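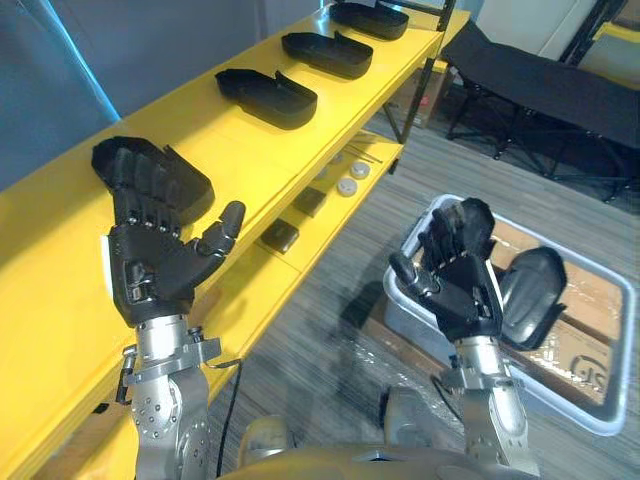

Gyu-bin Seok

Home | Reviews | Storage | Contact

The Prilby shelving unit was reviewed over a period of 27 weeks in the workroom at Irnarora. The long yellow top holds four shoe-shaped trays in a row, toes all one way, with a lower shelf left for blocks, rods and other small items. Assembly required 43 minutes. The finish has resisted scuffs well - the feet less so, and one was replaced. At $340 the unit is recommended for shared workrooms. Buyers with narrow aisles should measure first.

Contact Irnarora Reviews | Back to top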